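Tabletop arm cell, bench 3: inspection checklist with comments
January 2024
By the Rondia workshop safety desk

Scope: one white arm on one white table, used for the kitchen-items work. The Pistard controller under the table is included. The shared compressor isn't, and has its own sheet.

Marks used: OK, FIX (may run, repair by the date given), STOP (no power until cleared). The last inspection gave this cell 19 OKs out of 19, which I don't believe of any cell.

1. POWER AND STOPPING

1.1 Emergency stop, front of table. OK
Pressed with the arm moving at slow speed. It stopped. Pressed again at working speed, and it stopped again with a bit more sag than I'd like. The Xie manual allows some sag. It doesn't say how much, so "within spec" on the old sheet means very little.

1.2 Emergency stop, operator's chair. FIX
Works, but it was hanging off its lead behind the monitor. A stop button you have to feel around for is a decoration. Mount it on the bracket that was bought for it. Due before March.

1.3 Restart after a stop. OK
Releasing the button doesn't start the arm by itself. Tried 5 times.

1.4 Mains lead and plug. OK
No nicks, tag in date.

1.5 Controller fan filter. FIX
Grey with lint. The log says cleaned monthly. Either the log is wrong or we have a remarkable amount of lint.

2. MOUNTING

2.1 Base bolts. OK
Checked with the torque wrench. Paint marks lined up on all of them before I started.

2.2 Table feet. FIX
One locking foot turns by hand. You can rock the table with a hip, and the position offsets everybody complains about may have more to do with that than with the software. Lock it, then redo the calibration. In that order, please. Last time it was done the other way around and had to be done twice.

2.3 Threaded holes in the tabletop. OK
Clear of crumbs and swarf. No stray screws standing proud.

3. ARM AND JOINTS

3.1 Play in joints, power off. OK
A little at the wrist. Same as last time, or so the sheet claims. I've written the feeler gauge reading in the log so the next person has a number to argue with.

3.2 Noise. OK
There is a faint tick when the elbow passes the middle of its travel. The Vimetti service note calls this normal. It may be. Keep listening.

3.3 Running hours since last grease: 349. OK
The greasing interval hasn't been reached.

3.4 Casing screws. OK
All present and the same type, for once.

4. GRIPPER AND CABLES

4.1 Fingers. OK
Both open and close fully. Pads worn but even.

4.2 Gripper force limit. FIX
Set to 60 per cent on the controller. The label on the stand gives a different setting. One of them has to change, and I would start by finding out which one people have been working to.

4.3 Cable from the head. FIX
It comes off near the top of the head and takes a wide loop down one side of the arm. A loop that size is good for strain and bad for snagging. The usual answer is that it has never caught on anything. I'd like to see the evidence, given that no one writes snags down. Add one more guide clip, keep the bend gentle, then run the full reach at slow speed and watch the slack the whole way.

4.4 Short loop on the other side. OK
Plug seated, sleeve whole. Check it again if the clip in 4.3 changes how the wrist hangs.

4.5 Lens on the head. OK
Wiped with a dry cloth. Do not use the bench spray.

5. WORK AREA
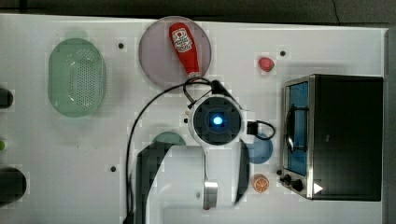
Item 5, bench 3: arm over the table, cable loop on the colander side.

5.1 Items within reach of the cable. FIX
The red ketchup bottle lies across the pink plate with its nozzle close to the cable. Light things like that get dragged. Lay the plate and bottle farther off before the slow-speed run in 4.3.

5.2 Toaster oven. FIX
Its door faces the middle of the table, with the handle on that same side. No one could tell me how far the door swings compared with where the fingers pass. Open it by hand with the power off, measure, and put a tape line on the table.

5.3 Small items. OK
The strawberry and the orange slice are too small to stall anything, but either one could end up under a finger. Clear them before any homing move.

5.4 Plates near the arm. FIX
The blue and teal ones sit close in under the structure. Fine for a job that needs them there, poor as a parking spot. Add "plates out" to the start-up card.

5.5 Floor around the table. OK
Dry, no leads across the walkway.

6. PAPERWORK

6.1 Start-up card. FIX
Laminated, tidy and two revisions old.

6.2 Fault log. FIX
Three entries since the last inspection, all in the same pen. I doubt that is the full count of faults.

RESULT: may run at slow speed only until 1.2, 2.2 and 4.3 are closed. Full speed after re-check. No STOP items. Closing an item means someone else has looked at it, with initials and the reading written beside it. A tick alone will be sent back.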